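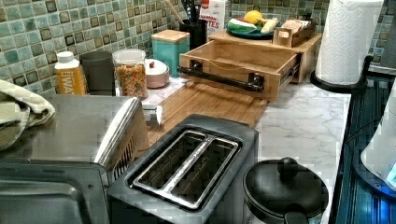 Yuzhen Tan asked after the last report whether the kitchen recordings were varied enough to be worth the cost of labelling, and whether failed attempts were being kept. Both points are dealt with below.

Harkell kitchen tasks, progress to 08/09/2023

Recordings held now stand at 2,943, all taken on crowded worktops with the household's own things left out. Of these, 185 have been set aside: the start and end markers did not match the written instruction. They will be relabelled by Sutherland and returned to the main set if they pass a second check.

Failed attempts are kept and tagged as such. Up to April they were deleted at the recording stage, and those cannot be recovered.

Variety is uneven. Drawer and tray tasks are well covered. Shiny metal surfaces and items partly hidden behind others are not, and the next 2 sites, Rollesard and Tillia, were chosen with this in mind. Operators there will change the layout after every 7 recordings.

Training on the current set has started. No results are reported for this period. Spending is within the agreed budget, with the labelling line underspent pending the Sutherland invoice.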